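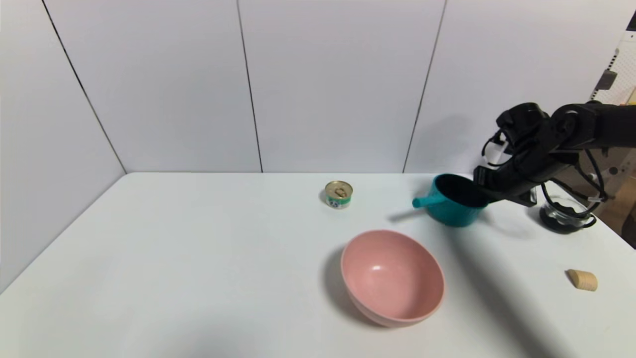

Anyone else's job turned into resetting the table?

Posted in: Shop Floor & Back Room

prepcook_emeritus
30th April

Some background. I did 6 years in the test kitchen at Asstead, mostly prep and recipe timing for the ready meals side. Last July the company signed up with Novum for what the memo called "assisted handling," and I was moved from the kitchen to a white room down the hall with an arm in it. My title is now Handling Associate. What I do is put a bowl, a can and a pan on a table, watch the arm deal with the pan, then put everything back where it was. Not exactly where it was, mind you. Slightly different. There is a sheet about how different.

The pay is the same and my back is better. I used to come home smelling of onions and now I come home smelling of nothing, which my wife claims to prefer. But I can't explain my day to anybody. "What did you do today?" "It took hold of the pan by the rim." "Isn't there a handle?" Well, yes. The handle was pointing the other way.

So is this a career or a waiting room? Interested in hearing from people further along.

----

toteboat
Handle pointing the other way is my entire working life. I'm in returns at a warehouse, we got arms two years ago, and my shift is now the stuff they won't take. Shrink wrap and anything shaped like a boot. You get very fond of boots.

----

Kojo Ametepe
I run a team doing the same kind of work at Sulemana, so I'll stick up for it a little. The people who came to us from kitchens are the best we have. They know a full pan moves differently from an empty one and that you don't grab a bowl by the inside. Somebody off an office job has to be told all that. If your manager isn't writing down what you notice, that's a bad manager and not a bad job.

Also, taking a pan by the rim is fine on a cold plastic one. On a stove I'd want a word with it.

----

prepcook_emeritus
Kojo, they do write it down. There's a notes box on the form. It holds 268 characters. I have learned to be brief about saucepans.

----

gasketface
Going to be the bad guy here. "They know how a full pan moves" is exactly the thing being collected. You're teaching it your trade at handling associate rates, and when it has learned, there's no associate. We had 7 on the packing line at Brovilitz before the cell went in and there are 3 now, and one of those is me, and mostly I clear jams. They told us "no one is being replaced" as well. Strictly speaking that was true, since the four who left were never replaced with anything.

----

Kojo Ametepe
Sorry about your line. I mean it. But packing was a finished product when it arrived, and what OP describes is years off from doing a dinner service. I've watched one spend a morning losing an argument with a cork.

----

gasketface
The packing cell lost arguments too. Then it had a software update over a long weekend.

----

marge_in_receiving
Can I ask a dull question? Who trained OP? When ours came in, we got a half-day with a man who kept saying "intuitive," and after that the only person who could restart the thing was on nights. The work didn't get easier, it got quieter, and then it got very loud when it stopped. I'd put up with the arm if they'd pay for a second person who knows where the reset is.

----

prepcook_emeritus
Two days, and a laminated card. I can stop it and restart it. I can't tell you why it stopped, though I have opinions — the cables hang down where I'd never hang a towel, for a start. I raised that. It fitted in the box.

The quiet is the part I didn't expect. A kitchen is all people yelling "behind." I said "behind" to the arm in my first week and felt a fool, and I still say it.

----

toteboat
I say good morning to mine. No shame in it.

----

gasketface
Fine, serious advice. Get the word "training" into your title while they still need you. At our place the people who had it on paper got moved to the next site, and the people who had "associate" got a card with a picture of a sailboat on it. Ask now, in writing, and keep a copy at home.

----

Kojo Ametepe
Agree with gasketface on this one, which I'm told happens. Ask for the grade to go with it. And keep your knife skills up, some Saturday shifts or whatever you can get.

----

prepcook_emeritus
Wrote the email at lunch. Asked for "Handling Trainer" and the next grade up, copied in HR, printed one for the drawer at home. The auto-reply thanked me for contacting the Novum help desk, so I've got the wrong address on one of them. Will update when I hear from a person.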